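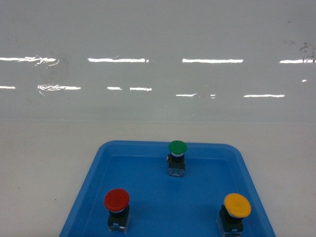 October, 3 pm. Push buttons, bench notes

Went through the buttons from the Kaltero box before they go into the Wostula panel. Bench wiped down first. The white board behind it still has old marker in one corner and plain cleaner doesn't shift it. Try alcohol.

1. Red mushroom head. Cap turns freely, no grit under it. Precious Buthelezi wants this one for the stop position, so it stays with the blue tray and does not go back in the drawer.
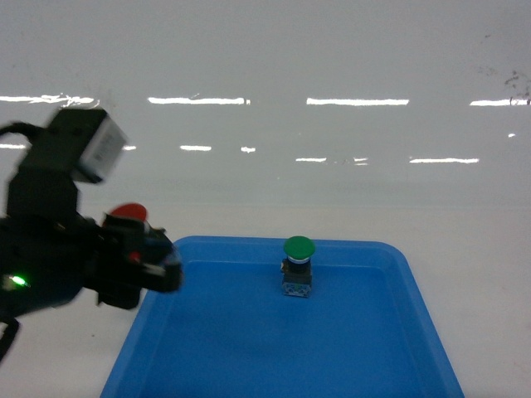
2. Green, round cap. Contact block was clipped on crooked, reseated it. Meter gives 3 ohms closed, which seems high. Clean the contacts and measure again.
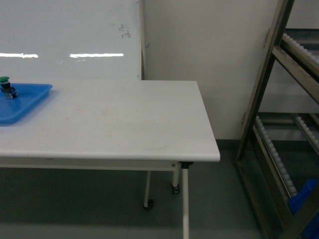 Green button in the blue tray, far corner.

Still to do: labels for both, order 5 spare contact blocks from Bajpai (part 181 on their sheet). Table top is getting scuffed in the middle, put a mat down before any soldering. Check the casters are locked too.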